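Stop Asking People Why They Need the Food

The pantry on Paracha Street added a form in March. It is one page, front and back. It wants your household size, your monthly income, whether anyone in the home is working, and a line at the bottom where you explain your situation. There is a space for a signature. After you fill it out you get a bag.

I have been picking up and dropping off food in this part of town for 11 years, sometimes on one side of the table and sometimes on the other, and I think the form is a mistake. I also think the people who wrote it meant well. They were asked by a donor how they knew the food was reaching families who needed it, and they did not have an answer on paper. Now they do.

The trouble is what the paper costs. Carmela Zanetti runs the Sosonora food share out of a church hall eight blocks away, and her line got longer the same month the form appeared. Some of those people told her why. A man who works nights did not want to write down his wages. A grandmother raising two kids was afraid of putting their names on anything. One woman said she simply did not read English well enough and was embarrassed to ask for help in front of her neighbors. All of them needed groceries.

Sosonora asks for a zip code and how many people you cook for. That is the whole intake. You say it out loud and somebody makes a mark on a sheet. Carmela can still tell a funder how many households she serves in a month, and for the record it was 700 in the busiest month last year. She cannot tell them each household's income. She has decided she can live without that.

The usual reply is that without screening, people who don't need the food will take it. I have heard this at every meeting I have ever gone to, and I don't dismiss it. I am sure it happens. Somebody with a decent paycheck probably stands in that line now and then for a bag of onions, two cans of beans and a loaf of day-old bread. But think about what it takes to do that. The line forms outdoors. It can run well over an hour. You don't get to choose most of what goes in the bag. There are easier ways to save ten dollars on groceries, and most people who have any other option use it. 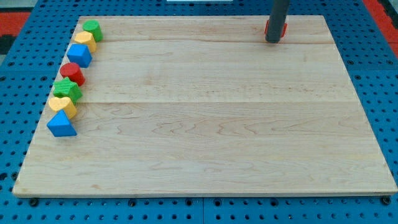

There is also the matter of what happens to the food if fewer people come. Most of what a small pantry handles is close to its date. Lettuce, yogurt, berries, bread. It does not wait for the right family. Noman Lashari drives the pickup route for Jolo, the rescue group that supplies both places, and he told me he now takes boxes back from Paracha Street that he never used to see again. Some go to a pig farm. I have nothing against the pigs, but that was good food when it arrived, and the people it was meant for live close enough to walk over.

I will give the other side its due on one point. Some programs have to ask about income. Certain government food comes with rules, and a pantry that takes it has to follow them or lose it. Fine. But many of those rules are lighter than people assume, and a pantry should read what its own agreement says before it adds questions of its own. Paracha Street's form covers everything on its shelves, including the tomatoes from somebody's backyard. No rule that I know of requires a signature for a tomato.

Then there is the cost in time. Each form takes eight minutes if the person has a pen and knows the answers. Someone has to hand it out, check it, file it and lock the cabinet. In that time the same helper could be sorting produce, or carrying bags out to a car for someone with a bad back. Primine, the software the pantry bought to store the forms, has a yearly fee. I would rather see that money go to eggs.

What would I do with the donor's question? I would answer it plainly. We know the food reaches people who need it because they come back, they come early, and they take the dented cans. If that is not enough, invite the donor to work a shift. Let them hand out 100 bags on a cold morning and then tell us which of those people should have been turned away. I have made that offer twice. One person took me up on it, and she has written us a check every year since.

The pantry reviews its rules again this summer. I have asked them to cut the form to the same two questions Sosonora uses, and to keep the long version only for the items that legally require it – kept on a separate shelf, with a sign that says so. It would be a small change and could be made in an afternoon. If the line at Paracha Street gets longer afterward, I would call that the pantry doing its job.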